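Home Topics Ask Members Help Log in

Kitchen and Pantry > Storing Fresh Fruit

Print this page E-mail this page

Storing bananas for a community breakfast program

Posted by Fludholm Hall Kitchen, 19 Nov 2023

Our organization operates a weekday breakfast program from the ground floor of Fludholm Hall. Bananas are the fruit most often requested by guests, and they are also the fruit most often discarded. We receive a single delivery each week. The fruit arrives green or nearly so, is unsuitable for serving for the first two days, and is then ready all at once. By the fourth day a large share has gone soft.

The present order is 300 bananas per delivery. In May we kept a written record of waste for the first time, and 133 bananas were discarded over the month. The supplier, Drustora, is not able to offer a second weekly delivery at our volume.

We request advice on the following points. Is it acceptable to refrigerate bananas, given that many packages advise against it? Does separating the bunches have any useful effect? Is there a recommended arrangement for a storeroom that has no temperature control and one small window? We have a two-door refrigerator with limited free space and a chest freezer that is seldom full.

Replies should assume that staff have no special training in food storage.

Leilani Fitzsimmons

Bananas may be refrigerated, but only after they have reached the stage at which you wish to serve them. The fruit is sensitive to cold while it is green. If it is chilled at that point, the ripening process is disrupted and may not resume properly when the fruit is returned to room temperature. The result is a gray, dull skin and flesh that remains starchy. Once the fruit is fully yellow, cold storage slows further softening and will usually provide several additional days. The skin will darken in the refrigerator. The flesh beneath is normally unaffected, although guests may need to be told so.

I managed purchasing for a residential college for a number of years, and the procedure we followed may be of use to you.

On arrival, open every box. Bananas give off ethylene gas as they ripen, and a closed box holds that gas around the fruit. Remove any plastic liner and fold it back under the bottom layer. Discard or set aside any fruit with split skin.

Divide the delivery into two groups by color. The greener group should be placed in the coolest part of the storeroom, away from the window, with space between the boxes. The yellower group may remain on an open shelf near the kitchen. If the whole delivery is green and some fruit is required sooner, place a portion in paper bags with the tops folded over. An apple in each bag will hasten the process. Do not use sealed plastic bags, which trap moisture and encourage mold at the stems.

Keep bananas away from apples, avocados, tomatoes and pears unless you intend to speed ripening. In a small storeroom this is often the true source of the difficulty. We found that moving the apples to a different room altered the condition of the bananas more than any other single measure.

With regard to separating the bunches, opinion is divided. Wrapping the stems in plastic film is frequently recommended, and it may slow ripening slightly, but the labor is hard to justify for 300 pieces of fruit. I would leave the bunches whole until the day of service. Fruit pulled apart in haste tends to tear at the neck, and torn fruit browns quickly.

I would also suggest that you ask Drustora whether the order can be filled with fruit at mixed stages. Many suppliers sort by color in any case and will accommodate the request if it is made in writing – a standing instruction on the order form is usually sufficient.

Evangelista Street Pantry

Freeze them. Peel first, since frozen skins are very difficult to remove. We use ours in oatmeal and banana bread.

Stukent Neighborhood Meals

The reply from Leilani Fitzsimmons agrees with our own practice in most respects. We wish to add some remarks on handling and on the use of surplus fruit, as neither has been fully addressed.

Bruising accounts for a good part of the loss in most kitchens. A bruise made on delivery day may not be visible until the fruit has turned yellow, and for that reason it is often blamed on age. Boxes should be carried level and set down gently. They should not be stacked once the lids are off. On the shelf, bunches keep best with the curved side upward, so that the weight does not rest on one flat area of each fruit.

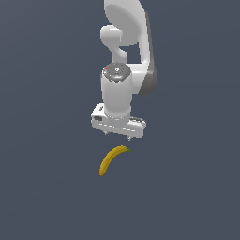
Staff who take fruit from the shelf should lift the whole bunch from beneath and should avoid pressing individual bananas to test them. Color is a sufficient guide. Yellow with green tips will be ready the following day, fully yellow is ready to serve, and fruit with brown speckles should be served that morning or sent to the freezer.

For freezing, peel the fruit, cut it into thick slices, and spread the slices on a lined tray. When they are firm, transfer them to bags marked with the date. Slices frozen in this manner do not form a solid block, and the cook may remove only the amount needed. We use our frozen stock within 4 months. It remains safe beyond that time, but the flavor declines.

The freezer should not become the regular destination for fresh fruit, however. Our program serves 3,750 breakfasts in a year, and we reduced our standing order after comparing it with the number of bananas guests were taking. It may be worthwhile to keep your waste record for a second month and to note the day on which each banana was discarded. If most of the loss falls at the end of the delivery cycle, a smaller order supplemented by oranges, which keep well in an unheated room, would likely serve your guests better.

Print this page E-mail this page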